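I gave up buying lunch at work in December, which is a terrible month to give up anything, and I'm still going, so I figured it was time for an update!

Quick recap for anyone new. I was spending 11 dollars a day at Gezer (the sandwich place across from my office, the one with the good pickles) and one evening I sat down with my bank app and nearly fell off the couch. I won't post the yearly number. My mother reads this.

So now I cook on my day off, pack everything into little tubs, and eat the same thing until it's gone. The first few weeks were rough. I made a lentil soup so thick you could have patched a driveway with it, and I ate it four days running out of pure stubbornness. Then Nesrin Akyol from the third floor let me try her rice with tomato and chickpeas and I begged her for the recipe. You fry the onion way longer than you think, 20 minutes on low, and you put the lemon in at the very end. I've made it so many times my kitchen smells like onion permanently and I don't even care.

My grocery bill for the month came to 135 dollars, and that includes coffee and a frankly silly amount of cheese. I do most of it at Wamico now. Their own-brand snacks are fine, the crackers are better than fine, and I keep a stash of packaged stuff in my desk for the afternoons when the tub just wasn't enough. 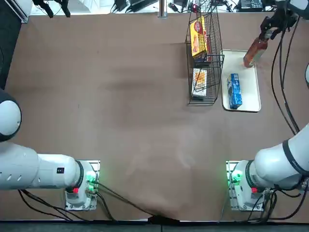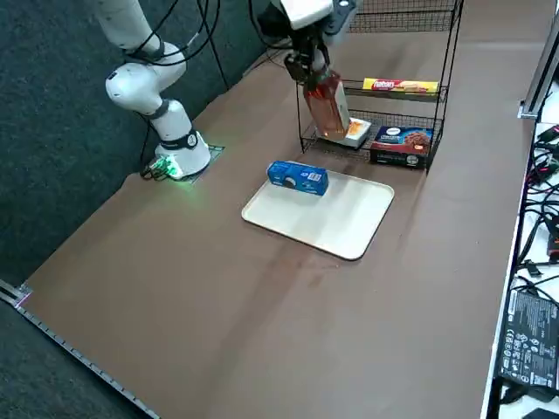
The one thing I haven't cracked is breakfast. I've tried overnight oats three ways and I hate all three (cold, gluey, sorry oat people). Eggs would be great but I get up with 47 minutes to shower, dress and make the bus, and I know myself. I'd be standing at the stove in a towel, late. Somebody suggested baking egg muffins ahead and freezing them, so I'm trying that next, probably with the last of the cheese and some spinach. If you've done it and they came out rubbery, please tell me before I make two dozen!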